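## 4. 仿真里给手装上托盘任务（圆盘 + 蚂蚁）

接着上一节。到这里你应该已经能让手在空场景里张开、合上了。要是还不能，先回去把第 3 节的关节映射弄完，别硬往下走，我试过，后面报的错会乱七八糟，根本看不出是哪儿来的。

这一节要做的事：把圆盘放到手上，把蚂蚁模型放到圆盘上，让四根手指把盘子托住。我们组里管这套场景叫 Gindine，配置文件也都在 `gindine/` 目录下，所以下面看到这个名字别奇怪。

### 4.1 开始之前

- 手的模型用 Ralden 那一版，不要用 Esberg 目录里的旧版。旧版的拇指根部坐标系转了个方向，Shuzhen Tian 去年改过一次，但只改了 Ralden 这边。
- 圆盘和蚂蚁的网格都在 `assets/props/` 里，贴图别忘了一起拷（我第一次就忘了，出来一个纯灰的盘子）。
- 显卡驱动不用特别新，能跑第 2 节的测试就行。

### 4.2 步骤

1. 打开 `gindine/scene.yaml`，把 `gravity` 先设成 0。对，先关重力！摆位置的时候开着重力，你会一直在捡盘子。

2. 载入手，掌心朝上。底座固定住，`fix_base: true`。

3. 把手指全部张开，等关节读数不再跳，再往下做。

4. 载入圆盘。初始位置放在掌心正上方 60 毫米，盘面先保持水平，倾斜等后面再调。

5. 慢慢合拢四根手指。我习惯分 20 小步来走，每一步都看一眼接触点有没有变红。变红就是穿模了，退一步，把对应那根手指的目标角度调小一点再来。

6. 四根手指都碰到盘子之后，把 `hold_current` 打开，保存一次姿态，名字随便起，我都叫 `cradle_01`、`cradle_02` 这样往下排。

7. 现在载入蚂蚁。它是低多边形的，看着挺简陋，不过碰撞体另外有一份，别拿显示用的网格去算碰撞，会慢得让人想关机。

8. 把蚂蚁斜着放在盘面上，腹部伸出盘沿是正常的，不用非得把它整个塞进盘子里。腿也一样，悬空一两条没关系，只要胸部下面那几个接触点还在就行。

9. 打开重力，先跑 200 步看看。

> **注意：** 第 9 步之前一定要存盘。万一哪根手指穿进了盘子，开重力的那一下会把东西全弹飞，场景里什么都找不着，撤销键也救不了你。

### 4.3 调手指

跑完 200 步，盘子多半会往一边滑一点，这时候要调的是手指的力，不用动位置。

我的顺序是这样的：先调中间那两根，再调外侧的。中间两根承重多，它们没稳住之前去动外侧的，等于白调（Tsion Demissie 的习惯正好反过来，他也能调好，但要多花半个下午，我们为这事争过好几回）。

每次只改一根手指，改完重新跑。增益一次加一点点就够，加太多指尖会抖，抖起来蚂蚁就在盘子上跳舞，挺好玩的，但是数据不能用。

有一根手指的指尖是扁平的长方形垫片，它会从盘子前面冒出来一截。这是对的！别为了好看把它压到盘子底下去，它在前面正好能当个挡边，蚂蚁往前滑的时候靠它拦着。

> **小心：** 不要为了防滑把盘子的摩擦系数拉得很高。仿真里看着稳稳当当，换到真手上立刻露馅。我们统一用 `wasilewska.mat` 这份材料参数，要改的话先跟 Shuzhen 说一声，那份文件是她在维护。

### 4.4 检查画面

调完了切到渲染视图，从侧前方看一遍：

- 盘子的木纹圈和上面那些小字应该能看出来，字太小读不清没事，但如果完全糊成一片，就是贴图分辨率被自动降了，去渲染设置里改回来。
- 手指侧板上的螺丝头和小孔应该都在。少了的话，说明载入的是简化版的手，回到 4.1 看第一条。
- 手掌那块很暗是光源位置的关系，不影响计算，我一般不管它。想看清楚掌根的关节，临时加个补光，看完记得删掉。

### 4.5 常见毛病

**一开重力盘子就往上飞。** 穿模。回第 5 步，哪根红就退哪根。

**蚂蚁慢慢转圈。** 多半是两侧手指的力不一样大，盘子自己在微微地转。看一下外侧那根的目标角度有没有保存进去，我遇到过的几次全是这个原因。

**载入姿态之后手指位置不对。** 姿态文件是按关节名存的，旧版和新版名字不一样。用 `tools/rename_joints.py` 转一下就好。

**跑到第 1,826 步报错退出。** 这个是老问题了，日志缓存满了，把 `log_contacts` 关掉再跑。一月份的版本里应该会修，还没修的话来催我。

都没问题就把姿态和场景一起存成一份，下一节换真手的时候要用。手里托好的样子可以对照着看：

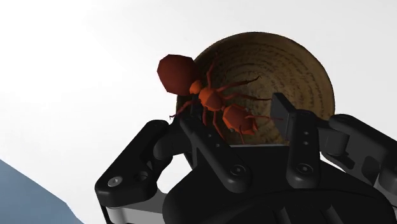 *图源：Gindine 场景仿真渲染 / Tsion Demissie*

角度跟图上差一点不要紧，盘子朝哪边歪、歪多少，每个人调出来都不太一样。盘子别从指头中间漏下去就行，剩下的到第 5 节再细调。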